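The Shelf Problem
Why one lab spent most of a year teaching a robot to put a cushion away
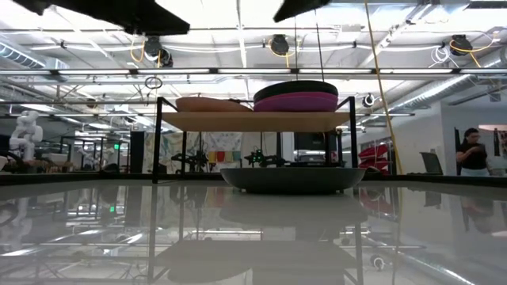 Kaj Mikkelsen keeps a list of the jobs his robots were worst at when he joined the lab. Folding was on it, and so was anything involving a zipper. But the entry he kept coming back to was a short one: "Put soft thing on shelf."

It sounds easy. A person does it without looking, often while holding a phone in the other hand. For a robot arm, a soft object on a raised surface brings together several kinds of trouble. The object changes shape when it is gripped. The shelf hides whatever is underneath it. And a glossy table sends the cameras a second, upside-down copy of everything standing on it.

Mikkelsen and his colleague Marlene Böttcher work at Lirnine, a research group that studies how robots learn from demonstrations. Their project, which they call Saletti, began as a side question. The group had trained a policy to move objects between a table and a small stand, and it did well with a rigid bowl. Once they switched to cushions and pads, it fell apart.

"It would let go too early," Böttcher says. "Or it would press down as if the cushion were a block of wood, and the thing would slide off the back."

The usual answer is more data. The group already had 1000 demonstrations, each one driven by a human operator, and adding to that pile is slow and dull work. Böttcher wanted to know whether the demonstrations they had were the right ones. She spent most of August watching recordings and noticed that operators nearly always released a cushion in one clean motion. They were good at the job, so the robot almost never saw what a bad release looked like or how to fix it.

The method that came out of this is simple to describe. An operator starts a placement normally. Partway through, the software shifts the target by a few centimeters without warning, and the operator has to recover. Only the recovery is kept for training. Böttcher calls these clips "saves."

The second part deals with reflections. The group's earlier system took in every camera view with equal weight. Saletti learns to check the views against each other and gives less weight to any view that disagrees with the rest about where a surface is. A bowl that appears to hang below the tabletop in one camera, and nowhere in the others, gets ignored.

They tested 3 versions: the original policy, one trained with the saves, and one with both changes. The saves made the larger difference with soft objects. The camera weighting hardly mattered for cushions placed up on the shelf, but it helped a great deal when the robot had to reach under the shelf for a bowl.

Stacking is still a weak point. With 2 pads, the robot can usually set one on top of the other and leave them there. With a third, it tends to nudge the lower ones while lining up the top one, then chases its own mistake. Mikkelsen thinks the policy needs a sense of touch – the current grippers report only how far they have closed.

Ásgeirsdóttir, who runs a separate group working on warehouse handling, has read the draft paper and is interested but careful. She points out that a small stand is a friendly place to work, with open sides and plenty of room for an arm to approach. A real closet has walls and a door that swings back. She would like to see the same test done with one side closed off.

Böttcher agrees, and that test is next. Clikmont, the company that supplies the group's control software, has asked for a version of the recovery tool that can run on its own, and a student is working on that now.

Mikkelsen has not crossed the entry off his list. He has added a note beside it in pencil that reads "one at a time, yes."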